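Juli, 21:40 Uhr

Waschtag nachgeholt. Die Decken aus dem Gästezimmer lagen seit dem Besuch von Carol Mottram im Korb. Alle drei bei 30 Grad, Feinwäsche, 400 Umdrehungen. Mehr Schleudern verträgt der Flor nicht, das habe ich im Winter an der grauen gelernt. Weichspüler weggelassen.

Die Nodness nach dem Trocknen gemessen: 41 Minuten auf der Leine, dann an den Säumen noch klamm, also weitere 9 Minuten in der Sonne. Keine messbare Schrumpfung in der Länge. In der Breite fehlt ein knapper Zentimeter, das kann auch am Anlegen des Maßbands liegen.

Danach Falten am Tisch. Der Boden ist dafür bequemer, aber dort sammelt der Stoff jedes Haar ein. Mein Verfahren bleibt: zuerst die entfernte Hälfte glattziehen, Saum gerade ausrichten, Ecke festlegen, dann erst die vordere Hälfte nachholen. Wer vorn anfängt, schiebt die Falte nur nach hinten und fängt noch einmal an.
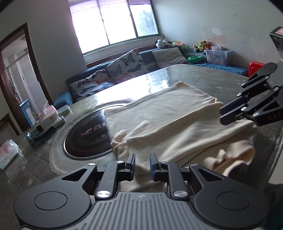
Fleeceartiger Stoff hat beim Falten zwei Nachteile. Er hält keine Kante, und er haftet an sich selbst. Eine Querfalte lässt sich nicht ausstreichen, man muss den Stoff anheben und neu ablegen. Ausstreichen verlagert den Überschuss zur Seite, wo er sich am Saum aufrollt. Bügeln scheidet aus, der Flor wird davon platt und glänzt.

Mervyn Ashworth schwört auf Rollen statt Falten. Habe es mit der Decke von Trevetti versucht: Die Rolle ist dicker als das Fach hoch ist und geht nach kurzer Zeit wieder auf. Mit Band hält sie, aber dann fehlt mir jedes Mal das Band. Also wieder Drittel längs, dann zweimal quer. So passen die Decken flach nebeneinander in die Rana-Kommode, untere Schublade — die obere klemmt weiterhin, links vermutlich die Laufschiene.

Noch offen: Schiene ausbauen und reinigen, Lavendelsäckchen ersetzen, Naht an der Turness nachnähen. Dort sind 9 Stiche gerissen, cremefarbenes Garn müsste noch in der Dose sein. Das Flusensieb habe ich schon sauber gemacht.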